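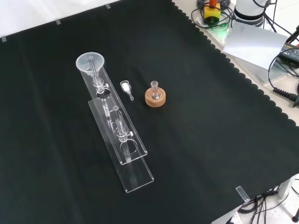 Glassware on the black cloth, flask in its cork ring

Home | Forums | New Posts | Members | Log In
Search this forum Keywords Go

Thread: Can a machine do the boring chores yet?

fullitley_shop
Posted Sep 14, 2019
I run a small shop and wash and rack glass most afternoons. I would pay for a machine that did it. Flasks, columns, funnels, all clear. Is anyone close?

benchrat18
No. We tried a Skosik arm in June. Cardboard boxes were fine. With glass it grabbed 18 pieces out of 20, and the two it missed cost more than the rest of the batch.

Ginine_user
18 out of 20 is good. My dishwasher does worse with wine glasses, and I still use it.

benchrat18
Your dishwasher doesn't have to pick anything up.

dustpan3138

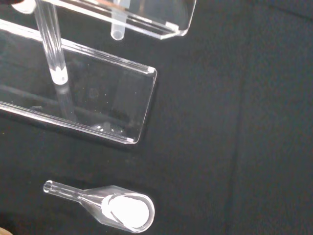
Clear parts are the hard case for any shop machine, and I think people skip over that when they talk about folding towels. A camera mostly gets edges and glare. Look at the funnel lying flat on the dark cloth – the rim and stem have bright lines, and inside the mouth is a white glow that could be a reflection or something in there. I can't tell, so I don't expect software to.

fullitley_shop
So frosted glass and a dark cloth would help?

dustpan3138
The cloth, yes. Frosted is no use if you need to see the level.

Ginine_user
Still disagree. Cifuentes sells a rack loader and it does one job all day. Chores are one job at a time too.

benchrat18
Come back when it can put away a funnel.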